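Sección 4. Puesta en marcha del secado de prendas pequeñas

Esta sección se aplica a los armarios secadores Prukuvik con módulo de temporizador Vadport. Si su equipo lleva el módulo antiguo Dubey, los pasos 3 a 5 no le sirven: no tiene programa de prendas delicadas, diga lo que diga la etiqueta de la puerta.

Antes de empezar, separe las prendas por tejido.
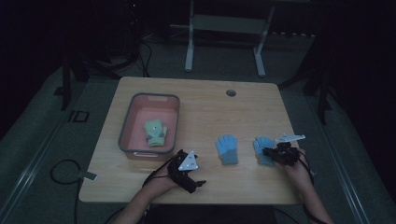
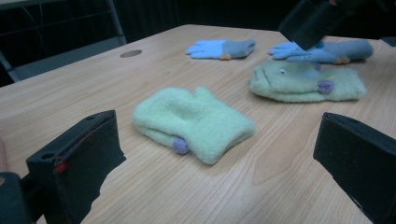
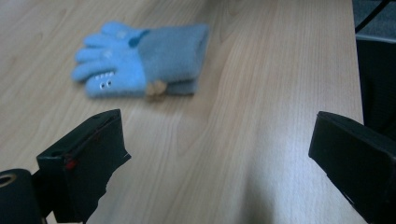
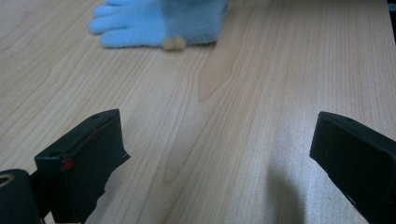

Fig. 4.1 a 4.4. Prendas pequeñas de color claro sobre la mesa.

4.1 Instalación

1. Coloque el armario sobre un suelo firme. El folleto comercial habla de «autonivelado»; en la práctica son cuatro patas roscadas que hay que girar a mano.

2. Deje 17 cm libres por detrás y no tape la rejilla superior. La plantilla de cartón incluida en la caja marca una distancia menor. No la use.

3. Conecte el equipo a una toma con tierra, sin alargador. Consumo máximo: 1.000 W.

4. Pulse INICIO durante 2 segundos. La pantalla mostrará el código 589, que corresponde a la versión del programa interno. Si aparece otro número, los tiempos de esta sección pueden no coincidir con los suyos.

PRECAUCIÓN: no encienda el armario con el filtro retirado. El sensor de la puerta no detecta si falta.

4.2 Primer ciclo

1. Haga un ciclo completo en vacío, con la ventana abierta. Es normal que huela a plástico. Si el olor sigue en el tercer ciclo, apague el aparato y avise al servicio técnico.

2. Lea la etiqueta de cada prenda. El programa «Universal» no es universal: calienta demasiado para la lana y se queda corto con el forro polar grueso.

3. Cuelgue guantes y manoplas de las pinzas inferiores, con la abertura hacia abajo. Desdoble los puños.

4. Elija DELICADO y tiempo manual. La función de secado inteligente mide la humedad del aire del armario, no la de la prenda, y suele parar antes de tiempo.

5. Al terminar, meta un dedo hasta la punta de cada guante y compruebe el interior. Si hace falta, repita con un ciclo corto.

Nota: los adornos cosidos o pegados tardan más en secarse que el tejido que los rodea. El fabricante asegura que el calor no afecta al pegamento. Nosotros seguiríamos colgándolos lejos de la salida de aire.

4.3 Filtro

Lave el filtro con agua tibia una vez al mes y móntelo seco. El aviso FILTRO se enciende por horas de uso, esté sucio o limpio, de modo que conviene mirarlo directamente. Los recambios Haston encajan en la ranura — aunque con cierta holgura — y no los hemos probado durante una temporada entera.

Para borrar el aviso, mantenga pulsadas a la vez las teclas TIEMPO e INICIO hasta oír un pitido.

Revisión del texto: 2020-08-08. Sustituye a la hoja de abril.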